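Re: [hotgate-allotments] bulk order, who's in?

On Saturday Bakhtiari wrote:
> Can we settle the compost order before the end of November please.
> Cikel want a minimum of 600 litres for free delivery, otherwise it's
> the van again. Also does anyone still want the oat milk and tinned
> stuff from Bekus or is that dead now?

Quick one, on my way out.

Compost: put me down for 200 litres, peat free. Next door plot wants 200 as well, she's paid me already. So that leaves 200 to find, surely someone. Delivery to the bottom gate NOT the top, they blocked the lane last time and I had the whole of Hotgate Road on the phone.

Bekus: not dead, just slow. Cartons have to go in full cases of 10, no splitting. Labels on the imported ones are not in English so if you've got allergies ask first, don't guess.
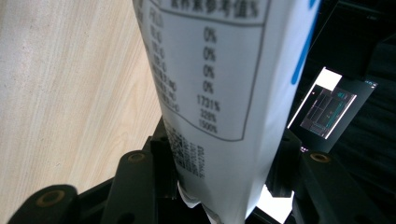 Mahtab Moradi wrote back that she'd take the last 200 litres but only if it comes before the frost, and could somebody please check that Cikel mean bags and not one of those giant sacks, as she can't shift a giant sack on her own.

Fair point. Will ring them tommorow, after 4 as they never pick up before. If it's sacks I'll bring the big barrow and we can decant by the shed.

Money in the usual tin or by transfer, put your plot number on it. Had two with no number last time and still don't know who one of them is.

Seed potatos separate email.

M.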